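How to Test Whether a Robot Can Tidy a Vanity (or Any Small Surface) Yet

People ask whether a machine can clear a dressing table, a desk or a workbench for them. The short answer is partly, on a good day, with one kind of object. The longer answer depends on how you test it, and most tests are too easy. Below is the method we use at Hurkano for small-item put-away. It takes an afternoon and can be done at home scale.

Choose the chore

Pick a chore a person does without thinking. Ours is putting thin items back in an open cup. It sounds like nothing. It includes picking up something narrow from a flat surface, turning it upright, finding an opening and letting go without knocking the cup over. The same steps come up with paint brushes, kitchen utensils and screwdrivers, so the results carry over to the shop floor fairly well.

What you need

A table with a plain, light top
One open container that stands on its own
Long thin items of different weights and thicknesses
Two grippers, mounted on arms or held by a person
A way to record each attempt

Step 1. Set the surface

Stand the container where both grippers can reach it. Don't tape it down. At home nothing is taped down, and a fixed cup hides the most common failure, when the item catches the rim and the whole thing tips.

Lay the first item flat and change its angle between attempts. If you always set it down the same way, you are testing a memorized motion.

Step 2. Do the chore by hand, through the grippers

Before any arm moves by itself, have a person do the job while holding the grippers. If a person can't do it with those fingers, a program won't either. This step also gives you the recordings that a learned program trains on.

Go slowly at first. Most people try to grab a thin handle the way they would with their own hand, from above and in a hurry, and the fingers close on nothing. Come in low, close, wait, then lift. Use the second gripper to steady the item or turn it. 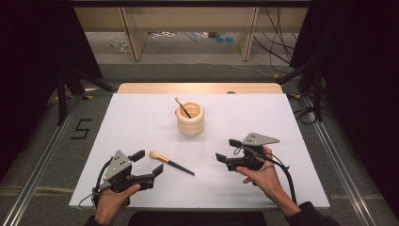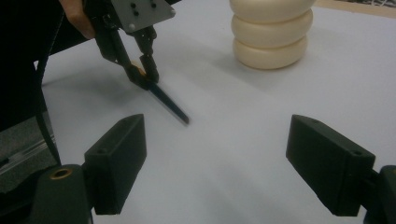
Hand-held grippers at the white work surface, with the cream ringed piece standing on it.

Step 3. Count only full attempts

An attempt starts with both grippers empty and ends when the item is standing in the container and both grippers have let go. Dropped items count as failures even if the second grab works. Be strict here. A video of a robot that finally gets it on the third try looks fine, but you would not keep a kitchen helper who worked that way.

We recorded 1458 attempts by hand through the grippers before we were happy with the set. We threw out the ones where the person bumped the table or started over, and 932 were left. You can learn something from far fewer, but thin items need more than boxes do.

Step 4. Let the arms try

Mount the same style of fingers on the arms and run the learned program. Keep a person near the stop button. Run a block of attempts with the items you trained on, then a block with items the program has not met. Report the two blocks separately. Poretti, a supplier we have worked with, puts both numbers on one line of the test sheet, and we copied that.

Our last block was 763 attempts by the arms. Familiar handles went well. New ones did not. A shiny handle was worse than a dull one, and anything that rolled was worse than both.

Step 5. Time it against a person

Use bare hands for this part. In our tests the person was always faster, usually by a wide margin. Speed matters less overnight, when no one is waiting for the table, so write down what time of day the work would really be done. The Tamiton workshop runs its tool sorting after 9 p.m. and doesn't mind that it is slow.

Common problems

The fingers close above the item. Lower the approach and slow the last part of the move.

The item swings in the grip. Grab nearer the middle, or add softer pads.

The container tips. Come straight down over the opening. If it still tips, the container is too light for this test — note that and change it for every run, including the ones by hand.

Cables drag on the table. Route them behind the wrist and leave slack.

So can it do the chore?

For one cup and a few familiar items, yes, slowly, with someone checking. For a real dressing table with jars, caps, powder and a hair tie in the middle of it, no. Pattinasarany, our test flat, still gets tidied by people. We plan to repeat the arm runs in January with softer finger pads and 3 new containers, two of them narrower than the one we use now. The steps will stay the same so the results can be compared.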